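Ultby Woven Basket, Rectangular, Medium Brown

Item 976
Sold singly. Ships flat side down in a plain carton.
Page last revised 6/1/18

We sell a lot of baskets at the Clorkville store, and most of what gets written about baskets is nonsense. They do not transform a room. They do not make anyone tidy. A basket is a place to put things you would otherwise leave on the counter, and the only questions worth asking are whether it stands up, whether you can get your hand into it, and whether the rim comes apart after a year of being picked up by one end.

The Ultby does well enough on the first two. The sides slope outward from a narrower base, so the opening is bigger than the footprint. That makes it easy to reach into and a little wasteful on a shelf, where the rim will touch its neighbor while the bottoms are still well apart. If you are lining up a row of them, measure at the rim. We have taken back plenty of baskets from people who measured the base.

The rim is the reason we kept this one and dropped the Nesia. It's a thick rolled braid, like rope, and it goes around the top of the basket. The Nesia had a thin flat edge that looked neater in the catalog and started shedding ends on our own display shelf by December. The braid is bulkier. Some customers find it old-fashioned, and they may be right.
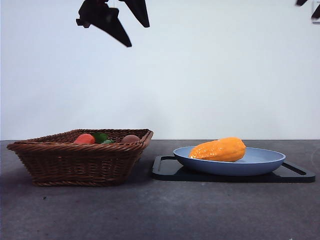 What is it good for on a kitchen counter or work table?
Bread rolls, onions, folded dish towels, mail, or the chargers and cords that collect near an outlet. Anything small enough to fall through a weave, such as loose tea or rice, should go in a jar or a bag first.

The color is a warm medium brown. The maker's sheet calls it "heirloom honey," a name we have declined to use. It looks best to us on a dark surface, and on a pale pine table it can come across as a bit orange. Wicker also varies from batch to batch. If you order two now and one more next winter, do not expect all three to match. We won't hunt through the stockroom for a twin, though you are welcome to come in and look.

Claims we do not repeat

The supplier, Ranasinghe, describes the basket as "stain resistant." We spilled coffee on one and it stained. The same leaflet says it is "suitable for all rooms," and we would leave the bathroom out of that. Wicker left in steam goes musty, and once it does we know of no spray that fixes it.

There is also a line about supporting "heavy loads." No weight is given. We wrote to ask for one and got the leaflet again. Until someone sends us a number, treat it as a basket for light things and lift it with both hands from underneath.

Care

Shake it out over the sink. Go over the weave with a dry brush, then a barely damp cloth if it needs it. Let it air dry away from a heater. Do not soak it, and skip the furniture polish, which leaves the braid sticky and picks up lint.

Expect a few loose fibers in the first week. Snip them with scissors close to the weave. Pulling makes it worse.

Liners

We stock a plain cotton liner, item 149, and we'd try the basket without it first. It needs ironing to sit properly and it covers the rim, the best part of the basket. For bread it does make sense.

Returns

You have 30 days, unused, in the carton it came in. A basket that smells of onions has been used.

Notes on this page are by Rizwan Howlader, who buys housewares for the Clorkville store. If yours has held up badly, bring it to the counter or send us a note with the item number. Complaints about the rim in particular are wanted, as we are deciding whether to reorder.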